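Merari Creek Catchment Restoration Program
Second progress report to the Nustmont Foundation
Reporting period: February to August

Prepared by Wyn Probert, Program Manager
Field data compiled by Tùng Tạ, Monitoring Coordinator

1. Overview

This report sets out progress against the work plan agreed with the Foundation at the commencement of the grant. It covers riparian planting, weed control, water quality monitoring and landholder engagement on the reach between Kruger Bridge and the Traveck Road crossing. A financial statement has been provided separately.

The program is on schedule in three of its four components. Planting on the eastern bank is complete for the season. Weed control has reached its target area, although regrowth of willow at the downstream end will require a further round of treatment. Water quality monitoring has run without a missed collection. Landholder engagement is behind schedule, and the reasons are discussed in section 5.

2. Riparian planting

The work plan provided for revegetation of the eastern bank in this period and the western bank in the next. Ground preparation began in March, once the summer grasses had been slashed and stock had been moved out of the creek paddocks. Planting followed from late May, when the soil profile had taken up enough autumn rain to carry tubestock through to spring.

River red gum, blackwood, river bottlebrush and tussock sedges were planted in bands according to their distance from the water. Sedges and rushes were placed at the toe of the bank, where the principal aim is to hold sediment. Shrubs occupy the mid-bank and canopy species the upper terrace. Seed for the canopy species was collected within the catchment, in keeping with the provenance conditions of the grant.

Survival was assessed in August along fixed transects, and 72 per cent of tubestock was recorded as living. The result is lower than the program had hoped for but within the range anticipated in the work plan. Losses were concentrated on the outside of the large bend above Kruger Bridge, where a high flow in July overtopped the lower terrace and stripped guards and matting from the sedge band. Elsewhere, browsing by swamp wallabies was the main cause of damage. Taller guards have been ordered for the western bank.

The Foundation asked in its last letter whether direct seeding might be used in place of tubestock on the upper terrace. A trial strip was sown in June. Germination has been patchy and it is too early to draw a conclusion. The strip will be reassessed in late spring and the findings included in the next report.

3. Weed control

Treatment of woody weeds was carried out by a licensed contractor over two visits. Crack willow was the first priority, followed by hawthorn and blackberry. Stems were cut and painted where they stood close to the water, and foliar spraying was confined to blackberry thickets on the upper terrace, well back from the channel.

Large willows have been left standing dead where their roots are still binding the bank. They will be removed in stages as the replacement vegetation establishes. Several neighbours have raised the appearance of the dead trees, and a short notice explaining the staging has been placed at the Traveck Road crossing.

The regrowth mentioned above is confined to the last bend before the crossing. It appears to have come from broken branches carried down by the July flow and lodged in the gravel. The contractor has advised that treatment should wait until the new shoots are in full leaf.

4. Water quality and aquatic life

Samples were taken each fortnight from the upstream and downstream limits of the reach. Measurements comprised turbidity, electrical conductivity, dissolved oxygen, pH and water temperature, with nutrient analysis performed on alternate collections. 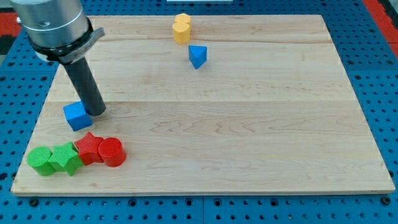
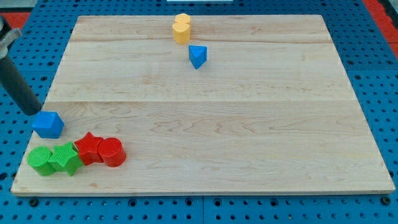
Turbidity at the downstream site remained higher than at the upstream site on every occasion, as would be expected while the banks are still being stabilised. The gap between the two narrowed in June, widened sharply after the July flow and had begun to narrow again by the end of the period. Conductivity showed little change. Dissolved oxygen was satisfactory at both sites, with the lowest readings in late February, when the flow was weak and the pools were warm.

Macroinvertebrate sampling took place in autumn. Mayfly and caddisfly larvae were present in the upstream riffle and scarce below it. Mr Tạ cautions that a single season's sampling should not be read as a trend, and the program has accordingly refrained from publishing a site rating. The spring sampling will use the same riffles, the same nets and the same sorting time so that the two sets of results may be compared.

Platypus were reported by a landholder near the middle of the reach in May. The sighting has not been confirmed. Should the Foundation be willing to consider it, a modest reallocation from the signage budget would allow water to be tested for environmental DNA at the sites already in use.

5. Landholder engagement

The creek frontage within the reach is divided among 31 titles. Agreements to fence and manage the frontage have been signed for the whole of the eastern bank. On the western bank, discussions have been slower than planned. Two properties changed hands during the period, and the incoming owners have reasonably asked for time to consider the fencing line and its effect on stock access to water.

The program has offered off-stream watering points as part of each agreement. Interest in these has been strong – in some cases stronger than interest in the planting – and the cost of troughs and pipe has risen since the budget was prepared. Ms Probert has obtained revised quotations, which are included in the financial statement.

A field morning was held in April at the old pump site. Attendance was modest owing to rain. Those present walked the newly fenced section and discussed flood fencing, with particular attention to drop-down designs that can be laid flat ahead of high water. A second field morning is proposed for the spring.

6. Risks and variations

The principal risk to the next period is a further flood before the sedge band has rooted. To reduce exposure, replanting of the outer bend will be deferred until autumn, and heavier coir matting pinned at closer intervals will be used there. This constitutes a minor variation to the work plan, and the Foundation's written approval is sought.

A buffer of 100 metres around the wedge-tailed eagle nest on the upper terrace was observed throughout the breeding season and will be maintained. The buffer excludes machinery and spraying but permits monitoring on foot.

7. Work planned for the next period

Fencing of the western bank will proceed title by title as agreements are signed, beginning at the Kruger Bridge end. Willow regrowth will be treated once it is in full leaf. Spring macroinvertebrate sampling, the reassessment of the direct seeding strip and the second field morning will be completed before the onset of summer. Tubestock for the western bank has been reserved with the nursery and requires confirmation of numbers by the end of November.

The program would welcome a site visit by the Foundation at any time in the spring. Access to the eastern bank is by the Traveck Road gate, and sturdy footwear is required.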